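Costello Tabletop Set

Short clips of everyday tabletop work, put together under the Vusex project. Current release: March.

Contents

The set holds 267 clips from 9 tables. Each clip covers one small job, such as picking up a cup, folding a cloth or moving a spoon from one side to the other. Most tables are plain and light in color, and a few are wood. Clips are sorted by table first and by job second.

Folder layout

tables/ – one folder per table, with its size and finish in notes.txt
jobs/ – job names and the wording used for each
labels/ – start and end times, one file per clip

Bare tabletops are labeled "clear" in the surface field. Shadows and streaks do not change the label; crumbs, cloths and dishes do.
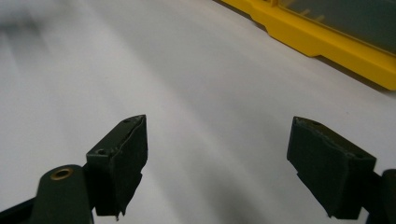 The surface field takes seven values in all, listed in labels/surface.txt. If two values could apply, use the one that covers more of the table.

Known issues

Table 4 was moved closer to a window partway through, so its brightness varies between clips.
Labels made with Drilent before version 7 round times to the full second.
Two jobs share the name "wipe" – check the job number.

Use

Free for research and teaching. Please cite as Proletti, Costello Tabletop Set. Send corrections through the issue page.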